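Graltell is a collection of still pictures of small fridges with food in them, sorted by what is on the shelves and where it sits. The labels cover the fridge, the shelf, the door and the food. Version notes are at the bottom.

## Contents

- `stills/` – the pictures, 1,731 in all
- `labels/` – one text file per picture, same base name as the still
- `rooms.csv` – which room each still belongs to
- `words.txt` – the full list of words allowed in the labels

The stills come from 7 rooms, all in the Oltwood building. Most are shared kitchens with a worktop and a bit of floor space, and one is a corridor with a fridge at the end of it. Room names in `rooms.csv` are the ones on the doors, so you will see `Lagman` and `Vavby` as well as plain `room3` and so on. Lagman has the most stills and Vavby the fewest.

## What is labelled

Every label file has the same six fields, in this order:

| Field | Values |
|---|---|
| `door` | open, part, shut |
| `shelf` | wire, glass, solid, none, unsure |
| `upper` | items resting on the shelf |
| `lower` | items on the floor of the cabinet |
| `dish` | plate, bowl, tub, none |
| `notes` | free text, may be blank |

`upper` and `lower` are split at the main shelf. In a compact fridge with a single shelf this is simple. Where there are two shelves, anything above the lower of the two goes under `upper`, and the notes say so.

Food on a dish is listed by the food and the dish is given in its own field. If the food can't be named, the label gives colour and shape instead, such as `pale item` or `long yellow item`. Please keep to this if you send in corrections. An early draft had a lot of guesses in it (three sorts of cheese in one fridge, none of them certain) and they took a long time to take out again.
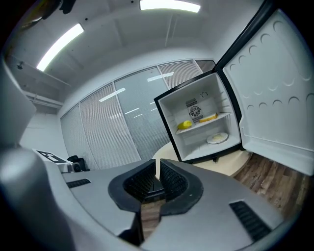
*Compact fridge, door fully open. Yellow fruit on the shelf, plate on the floor of the cabinet.*

For a still like this one the labels read:

```
door: open
shelf: wire
upper: yellow oval fruit; long yellow item
lower: pale item
dish: plate
notes: oval fruit lemon or small mango, long item maybe banana
```

Items are listed from left to right. The order matters if you are using the labels to check where things are, so don't sort them by name.

## Words for food

`words.txt` holds the plain everyday names. Use `fruit` or `veg` with a colour when the kind isn't clear. Whether a thing is real food or play food is not recorded, and neither is ripeness. Brand names are left out even when the packet can be read – put `carton`, `jar`, `bottle` or `packet`.

A bunch counts as one item. Grapes are always a bunch. Eggs in a box are `egg box` if the lid is down and `eggs` if it is up.

## Known problems

- In 6 stills the `dish` field is blank when it should say `none`.
- `shelf` was filled in late for the corridor fridge and is often `unsure`.
- Door bins are not labelled. Anything standing in one is mentioned in `notes`, but this was only done properly from the second version onwards.
- White plates on a white fridge floor are easy to miss. If you find one that has been left out, the label should be changed and the change added to the list below.

## Use

The stills and labels may be used for teaching and research. Keep this file with any copy you pass on. If you only need part of the set, take whole rooms, as the same fridge turns up many times within a room and mixing them makes any split fairly useless.

## Changes

**v3** – `notes` tidied, spelling made British throughout (`colour`, `grey`). Vavby added.

**v2** – door bins mentioned in notes. `unsure` allowed for `shelf`.

**v1** – first set, put together in November. No `dish` field.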